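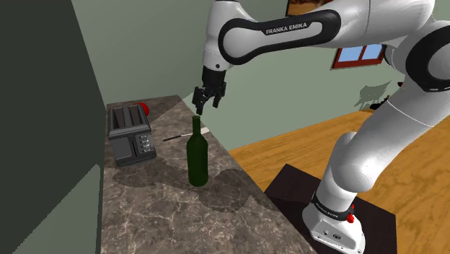 Birkix Gripper Comparison Pack

Simulation add-on, version 6
Published by Cumell
Item no. 767

The Birkix pack lets you run the same pick task with different end effectors and compare the results before you buy hardware. It comes with kitchen scenes, arm models and a set of grasp targets that cause trouble in real use: narrow bottle necks, thin blades and round fruit.

What you get

212 grasp trials, ready to run
Parallel-jaw and suction gripper models
Controller presets for position and impedance control
Result export as CSV

How it works

Load a scene, choose an arm and attach a gripper. Each trial begins from a saved pose and ends with a lift. The log gives finger width, contact force and slip for every step. You can swap the gripper and repeat the trial from the same pose - no need to set up the scene again.

Bottle trials

Top-down grasps on a bottle neck are sensitive to small errors in fingertip height and centering. Both values can be changed in steps of 2 mm. Start with the default approach speed and raise it only after a clean run.

Notes

Friction values are estimates. Measure your own finger pads and enter the numbers in the materials file.
Soft grippers are not supported in this version. Support is planned for July.
Scenes from version 5 will open but need to be saved again.

Licensing

Sold per seat. The Flimitdale lab license covers one teaching room and includes updates.

Scene design: Zinhle Sibiya
Controller presets: Stelios Mitsotakis-Vlachou

Page updated January 2, 2024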